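# Akolgo: frequently asked questions

Akolgo is the part of the Kiltden project that looks at how a policy copes when its surroundings change but its job doesn't. These are the questions we get most often by email. If yours isn't covered, write to Justinas Vanags at the Gremmont address.

## What was the main result?

Policies trained with several different wall and floor coverings did better on unfamiliar coverings than policies trained on one. Total training time was the same in both cases. The gap was widest close to the walls and in the corners.

## How many backgrounds do you need?

Going from one covering to three gave most of the gain. Going from three to 14 helped a little more, mainly with glossy floors. We haven't tested beyond that.

## Why use loud patterns?

Plain grey walls are easy to ignore. A busy print has edges all over it, and an early policy will often reach for one of them as if it were an object. We wanted that mistake to turn up in training, where it can be corrected, so the set includes animal prints, hearts, fake marble and checks.

The coverings are bought cheaply and fixed to flat panels. Changing all of them takes two people up to 30 minutes, and the cameras are left alone.
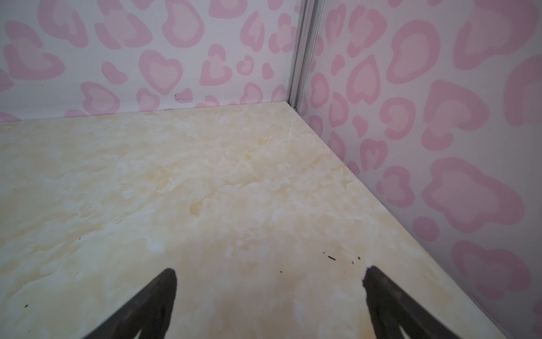 Each change of covering is followed by a short set of recordings without any target objects. They go into training with the label "nothing to pick". Leaving them out made false grasps noticeably more common – this was the clearest of our smaller findings.

## Do you clean the panels between sessions?

Only if something is large enough to catch on the fingers. Specks, scuffs and small marks stay. We tried a spotless version at Pivcombe and the resulting policy was worse at telling dirt from small parts.

## Does the wrist camera matter?

Yes. With the fixed overhead camera alone, changing the walls made very little difference to the score. From the wrist, a wall can fill a large share of the view when the arm is near it, and its pattern looks bigger and more stretched the closer you get.

## Could you do this with edited images instead?

Partly. Swapping the background in software worked for the walls. It was poor for shiny floors, where the reflections came out wrong – we now use it only to top up the real recordings.

## What doesn't work yet?

Pale objects on pale marbled floors are still missed too often. Corners are better than they were, but the arm slows down there and sometimes stops short.

## Can I have the data?

The Gremmont recordings are available on request. The Pivcombe set is still being checked and we hope to add it in January.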